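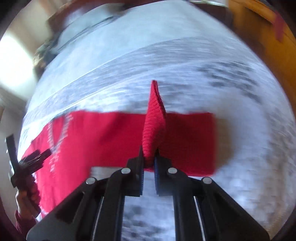

Knits don't fold, they slump, Ragnheiður Baldursdóttir told me before I'd even gotten my notebook out, and I've been quoting her ever since. She was talking about sweaters in general, and after going through the diaries from all 14 homes I think she had it about right. A cotton shirt holds a crease if you so much as look at it. A ribbed knit has its own ideas, and a lot of what I want to report in this section is people working around those ideas on top of a bed.

4.2 Folding on the bed

I went into the Lonow homes expecting tables. The folding guides I grew up with all show a table, and the Jurić method, which several people in the study had learned from a relative, starts with the words "clear a hard surface." What I got was beds, almost every time. People carried the clean pile into the bedroom, dumped it at the foot end and started there (one person folded on an ironing board, and was very firm that this was the only right way!). When I asked why, the usual answer was a shrug and something about the closet being right there.

A bed changes the job quite a bit. It gives under your hands, so pressing a fold flat mostly pushes the whole thing down into the covers. A quilted bedspread also grabs at wool a little, and that can be handy: you can lay one edge down and it stays put while you deal with the other. On a smooth duvet cover the same sweater slides away from you. I tried both at home with a cardigan of my own and got annoyed in two quite different ways.

The other thing is where you take hold. Pick up a knit in the middle and it comes up as a tall, pointy ridge while the rest stays spread out, as in Figure 2a. The ribs make this more obvious, because they give you lines to look at and you can tell when the fold wanders off them. Folders who said they "went with the ribs" were a lot calmer about the whole business than the ones who went by the outline of the garment. I don't want to lean too hard on that, as I never asked about it in the same way twice.

Across the diaries I have 268 knitted items written down, and the notes run from a single word ("fine") to a full page on one turtleneck. The entries that go on longest tend to be about decoration. Beads, sequins, patches and embroidered bands all turn up, and so does the same question, over and over: does the fancy part go inside or outside?

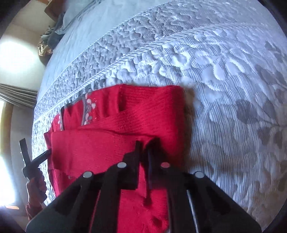 Inside, always inside, was Wiremu Kingi's answer, and the diary entry beneath it says it again in capitals. The reasoning there was snags. Sequins catch on the neighboring sweater, you pull one out of the drawer and two come along, and by June you've got a row of little loops down somebody's sleeve. I found that pretty convincing, but the opposite camp had a decent case too: leave a bit of the trim showing and you can tell your red knits apart without unfolding a single one.

Figure 2. A red ribbed knit on a bed. (a) Part of the fabric raised in a narrow fold, the rest lying spread out. (b) A roughly rectangular bundle on the quilted bedspread, with a gray trim band of small white and pink flowers and tiny sequins tucked between the folds.

The bundle in Figure 2b sits somewhere in between, with the band tucked in among the layers and still in view. I ended up coding this as "half in" and it became a much bigger group than I'd planned for. It also messed up my first coding sheet, which only had two boxes, so the Farport diaries had to be gone through again from scratch.

Bulk is the last thing I'll bring up before moving on to drawers. Ribbed knit makes a thick top fold, and if the drawer is shallow you notice right away. The Iltoten dressers in the Lonow homes had a top drawer that most people had given up on for sweaters and used for socks. Section 4.3 picks up from there, starting with the 8 homes where knits were kept on open shelves.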